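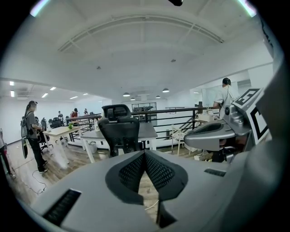
How Milk Turns Into Yogurt
Dunis Kitchen Science for Ages 8 to 11
Text: Mwanahawa Sang. Checked by Elibariki Ndung'u.

Yogurt is milk that bacteria have changed. Milk pours. Yogurt holds its shape on a spoon and tastes sour. Both changes have the same cause, and this page explains it.

What is in milk

Milk is mostly water. Mixed into the water are fat, protein, minerals and a sugar called lactose. Two of these matter most for yogurt: the lactose and the protein.

The main protein in milk is called casein (say KAY-seen). Casein does not float around as single pieces. It gathers into tiny balls named micelles (say my-SELLS). The micelles are much too small to see, but they scatter light, and together with the drops of fat they make milk look white.

In fresh milk the micelles push each other away, so they stay spread out and the milk stays runny.

What the bacteria do

Bacteria are living things made of one cell. Some kinds cause illness. The kinds used for yogurt are safe to eat, and people have used them for thousands of years. The two usual ones have long names: Lactobacillus bulgaricus and Streptococcus thermophilus. The second part of the second name means "heat-loving," and both kinds grow best in milk that is warmer than your hand.

The bacteria take in lactose and break it down to get energy. As they do this, they release lactic acid. Lactic acid is sour, and it builds up in the milk hour by hour. This process is called fermentation.

Why the milk gets thick

The acid changes the casein. Micelles that used to push each other away begin to stick. They join into chains, and the chains join into a net that reaches from one side of the jar to the other. The water is still there, but it is held in the holes of the net. A solid net with liquid held inside it is called a gel. Gelatin dessert is a gel too, made with a different protein.

The net is weak. If you stir yogurt hard, you break many of the links and it becomes thinner. If you move the jar while the net is forming, it may set with cracks.

Why the milk is heated first

Most recipes tell you to heat the milk until it steams and then let it cool. Heating kills many of the other bacteria that might compete with the yogurt bacteria. It also unfolds a second group of proteins, the whey proteins. Unfolded whey proteins attach to the micelles and make the net stronger.

The cooling step is needed as well. Milk that is too hot kills the yogurt bacteria, and then nothing sets. Milk that is too cold does not kill them, but they work very slowly. 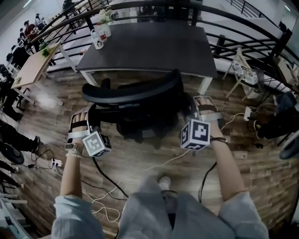
Page last changed: July, by Hawi Ambaye

The steps, with an adult

1. Pour 700 milliliters of milk into a clean pot. An adult heats it slowly, stirring, until it steams and small bubbles form at the edge. It should not boil over.
2. Take the pot off the heat. Let the milk cool until it is warm – an adult should check it with a kitchen thermometer. The right range is 105 to 115 degrees Fahrenheit.
3. Stir in two tablespoons of plain yogurt. The label must say "live and active cultures." This spoonful is called the starter.
4. Pour the milk into a clean jar and put on the lid. Keep it in a yogurt maker, following the maker's instructions.
5. Leave it still for the time the instructions give, often six to eight hours.
6. Put the jar in the refrigerator. Cold slows the bacteria down, so the yogurt does not keep getting sour as fast.

If the yogurt has colored spots, fuzz or a bad smell, throw it out. Do not taste it to find out.

A measurement: how much whey is in yogurt?

The thin, yellowish liquid on top of yogurt is whey. It is water that has come out of the net, with some lactose, minerals and whey protein in it. You can stir it back in or pour it off.

Straining removes much more. Atieno Shirima set up this test. She placed 761 grams of plain yogurt in a strainer lined with cloth, set the strainer over a bowl, and left it in the refrigerator overnight. In the morning the yogurt in the cloth weighed 523 grams.

761 – 523 = 238 grams

The loss was 238 grams, nearly all of it whey. What stayed in the cloth was thick enough to spread on bread. If you repeat the test, your result will differ. The weave of the cloth, the brand of yogurt and the length of time all change it.

To compare short times, weigh the bowl empty, then weigh it again every 20 minutes with the whey in it. Subtract the weight of the empty bowl each time. Write the numbers in a table. The whey comes out quickly at first and then more slowly, as the yogurt left in the cloth gets denser.

Words to know

Casein: the main protein in milk.
Fermentation: the process in which tiny living things break down sugar to get energy, making acid or other products.
Gel: a solid net with liquid held inside.
Lactose: the sugar in milk.
Starter: a small amount of yogurt that carries live bacteria into new milk.
Whey: the liquid that separates from yogurt.

Next page: Why Butter Comes Out of Cream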